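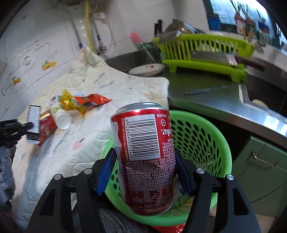

Equipment plan: finger pads first, second station after

News > Equipment > Planning notes

By Uyên Nông | May
3 min read

The equipment request for the kitchen tidying work goes in at the end of the month, and several people have asked what is on it. The short version is that we are asking for a lot of small parts and one larger item, and the larger item can wait if it has to.

The hand-held grippers are used in pairs, one per hand, and the tasks are the ordinary ones: cans and boxes picked up, wrappers cleared off a cloth, things moved into baskets. A soda can is an easy object for the blue ridged pads when the pads are new. When the ridges wear down, people squeeze harder to make up for it, and the recordings from those sessions are less useful to us. Tâm Từ went through the session notes from the Drarnness kitchens and found that worn pads were the most common reason given for stopping early. Batteries came second.

So pads are the first line of the budget. We have been buying them from Cù in small lots whenever a drawer ran empty, and paying for shipping each time. The plan is one order of 400 pads, delivered in two shipments so that we are not storing all of them at Havthorpe over the summer. Cù has agreed to hold the price for the second shipment. If the ridge pattern changes before then, we can swap whatever has not been shipped.

The second line is household objects and baskets. This used to come out of petty cash and was never planned for. It should be. Each kitchen setup needs full and empty packaging, paper cups, snack bags, boxes of different sizes, and plastic baskets with open sides in more than one color. Wrappers can only be crumpled so many times before they all look the same. We have set aside 600 dollars for the season, and Tâm will hold the receipts. Please keep buying locally. The packaging in a kitchen should be what people there would really have on the counter.

Third is the second charging and storage station, quoted by Doscombe. At present the grippers for all kitchens go back to Havthorpe overnight, and the morning teams wait for them. A station at Drarnness would fix that. It is the most expensive thing on the list and also the one with the longest lead time, so we have asked for the quote to be split into the cabinet and the chargers. The chargers alone would help -- they can sit on a shelf until the cabinet is approved.

Not on the list this time: a fixed robot arm. We talked about it again and the answer is the same as last year. An arm needs a room that stays put, a safety review and someone trained to look after it, and we would have to find the money for all of those before the arm itself. We will come back to it once the hand-held work has a full season of data behind it.

What we need from teams before the request goes in:

- A count of pads that are still good. Throw out any with flat ridges and leave them out of the count.
- The number of every gripper with a sticky or slow jaw. Gripper 79 is already with Tâm for repair, so leave that one off.
- Anything you have been paying for yourselves, including cleaning cloths and tape.

Send these to Uyên, or leave a note in the tray by the Havthorpe sign-out sheet. The tray is emptied at 4 p.m.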